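The second life of the paperback crime series

For most of its life the Fliridska series was hard to find on purpose. The publisher, Bepari, printed 1000 copies of the first book and sold them by mail and through a handful of shops. When they were gone, they were gone. Readers passed them along until the spines gave out.

Now all 6 novels are back in print. The first reissue came out in April, with the others following at short intervals, and the new covers keep the old colours but drop the gold lettering. Inside, the text is almost unchanged. A few street names have been corrected and one chapter in the third book, printed out of order the first time, is where it belongs.

The books are set in Pulmont, a harbour town with a cannery, two newspapers and a police station that closes for lunch. The detective is a piano tuner. He gets into other people's houses for a living, and he listens well. His partner runs the night desk at one of the papers and is usually a chapter ahead of him.
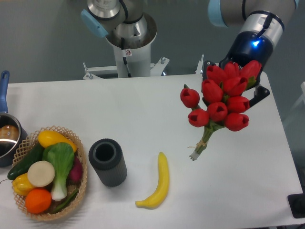 Where to start

Publication order is the usual advice, but the second book makes a better entry point. The first spends a long time on the cannery strike before there is a body, and readers who give up tend to do it there. Flundwood, the second, opens with a death at a lakeside hotel and keeps moving. It is also the funniest of the lot.

The fourth is the longest at 731 pages and divides people. It has two murders, a court case and a flood, and the solution depends on a train timetable given once, early on. I read it twice and still had to turn back to check.

What holds up

The plots are fair. Clues are given in plain sight and the culprit is always someone we have met properly. The dialogue has aged less well in places, and the police are rather flat until book five, when a new sergeant arrives and gets some of the best lines.

Bepari has priced the paperbacks at $18 each. Libraries that ordered the first reissue should have the rest by the end of the year.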